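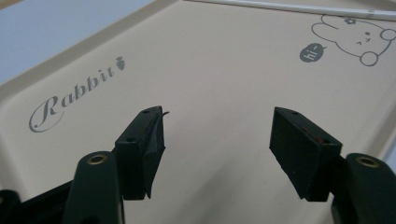 *"Rabbit", in curly script on a beige tray.*

I've been cross about cut-off times since March, when the Trirville half marathon announced it was taking half an hour off its limit. Anyone not through the Hirden bridge checkpoint quickly enough would be asked to step on to the bus. Well, I'm one of the people who'd be on that bus (or very near it, depending on my knee), so you can guess which side I'm on.

I do see the other side. Roads have to reopen, marshals get cold, and the people of Flitham would quite like to drive out of their own village before lunch. Fair enough! But look at who is being asked to pay for all that. Last year the race had 2000 finishers, and 563 of them came in during the last half hour under the old limit. They paid the same entry fee as everybody at the front. They bought the same T-shirts and probably ate rather more of the cake.

What bothers me most is the idea that a shorter limit makes a race more serious. I've heard it said in the queue for the loos and I've read it on the club message board. A race is serious if the course is measured properly and there's still water at the last table. The winner's time is exactly the same whether I finish forty minutes behind him or two hours behind him.

There are other ways to go about it. Let the slow ones start early — plenty of races do. Or open the roads from the back and move us on to the pavement, where I'd happily plod along dodging pushchairs. Next year they want 3000 entries, and I'd take a smaller field with a kinder clock over that any time.

I was 33 when I ran my first half and I came in nearly last. A man was already rolling up the barrier tape, and he stopped to clap. I've entered every year since. If there'd been a bus I think I'd have taken up swimming.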